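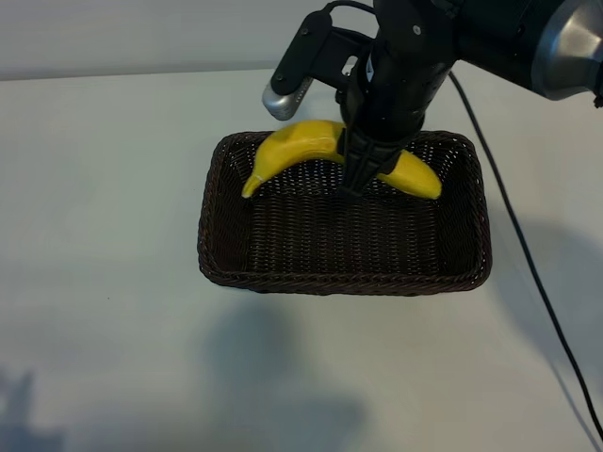
Progress report to the Darwish Fund: maintenance and setup of the two-arm handling cell

Prepared by the cell maintenance group, Prindwood workshop, Flerthorpe
Reporting period: up to the end of August

1. Purpose of this report

In our application we promised to bring the handling cell into a state where it can be run every working day by people who did not build it. This second report tells what was done on the machine since the first one, what it cost us in time, and what we still owe you. The first report was mainly about purchasing, so I do not repeat it.

The short version is the following. The cell runs. The daily setup is written down and is followed. The cable problem on the camera side is solved, the finger problem is solved in part, and the spare parts from Astbridge are late.

2. State of the cell

The cell has two arms which share one white table. Both arms have black parallel grippers. The standard test is still the one agreed with you: a banana is picked out of a dark brown wicker basket, and the basket itself is handled too. We keep this test because it asks two different things from the fingers. The fruit must be held softly and the rim of the basket must be held firmly, and a gripper which is badly adjusted will fail at one of them quite soon.

During the period we completed 4000 test cycles. The first half was run with the old finger settings and the second half with the new ones. The cell was stopped for repair on 16 occasions. Most of these stops were short, less than one hour, but two of them took more than a day each, and both had to do with cables.

3. Work done

3.1 Camera bracket and cable

A small camera is fixed to a bracket at the wrist, and its cable goes up along the arm in a loop. In the old arrangement the loop was too tight. When the wrist turned far to one side, the cable pulled at the plug, and after some weeks the picture began to drop out. At first we looked for the fault in the software, and I must admit that we lost several days with this.

We made the loop longer and tied it at a different point. The bracket screws were taken out, cleaned, and put back with thread lock. They are now checked with a torque driver every 100 operating hours, and the result is written in the cell log. After this change we had no more picture loss.

The long cable which lies on the table is a separate matter. We would like to bring it under the table, but for this the table must be drilled, and we prefer to do it together with the next large stop.

3.2 Gripper fingers

The fingers of both grippers were removed and measured. On one gripper the two fingers did not close parallel; the tips met before the rest. With a thick object this is hardly noticed. With the wall of a basket it matters a lot, as the weave is pressed only at one line and the basket can turn in the grip when it is lifted.

We corrected the seat of the finger with a thin shim and repeated the zero setting of the stroke. The closing force is now stored as two separate values, one for fruit and one for basket, and the operator selects the value at the start of the run. Before, there was one value for everything, and it was a compromise which satisfied neither.

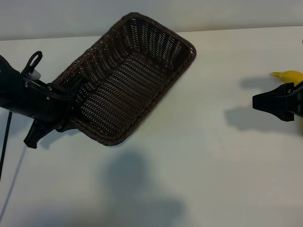 The lift at an angle remains the hardest part of the test. When the basket is held by one side only, its weight works against the fingers like a lever, and any looseness in the jaws shows itself immediately. For this reason we have added a tilted hold to the weekly check. The basket is kept in the air for 28 seconds and the operator looks whether the rim has moved in relation to the fingertips. If it has moved, the finger screws are checked before any other work is done.

The other arm is asked to stay on its own side of the table during this check. The distance between the two grippers was too small in the earlier program, and we have moved the waiting position outward.

3.3 Daily setup

The daily setup is now one printed page, which hangs beside the cell. The order is:

Switch on the controllers and wait until both arms report ready.
Wipe the table and the inner faces of the fingers with a dry cloth.
Move each wrist slowly through its full turn and watch the cables.
Open and close each gripper fully, empty, three times.
Take one camera picture and compare it with the reference picture.
Put the basket in its start position and run one slow cycle.

A new operator needs one morning to learn it. We noticed that the third step was often left out when people were in a hurry, so it now has its own signature field in the log.

4. Delays and difficulties

The replacement finger pads and one spare wrist cable were ordered from Astbridge at the beginning of the period. The cable has arrived, the pads have not. Until they come we continue with the present pads, turned around so that the less worn end is in use. This is acceptable for testing but not for the demonstration which is planned at Flerthorpe.

The baskets also wear. The rim becomes softer where it is gripped again and again, and then the results are not comparable any more. We have started to mark each basket with its first day of use — a simple measure, but we should have done it from the start.

5. Budget

Spending on parts is below plan, only for the reason that the pads are not yet invoiced. Spending on working hours is above plan, owing to the camera fault described in 3.1. We ask for permission to move the unused part of the travel line to working hours. The total amount stays the same.

6. Next period

We plan to fit the new pads as soon as they are delivered, to bring the long cable under the table, and to repeat the full test series with both grippers in the same condition. The cell log and the measured finger values can be sent to the Darwish Fund on request, also before the next report.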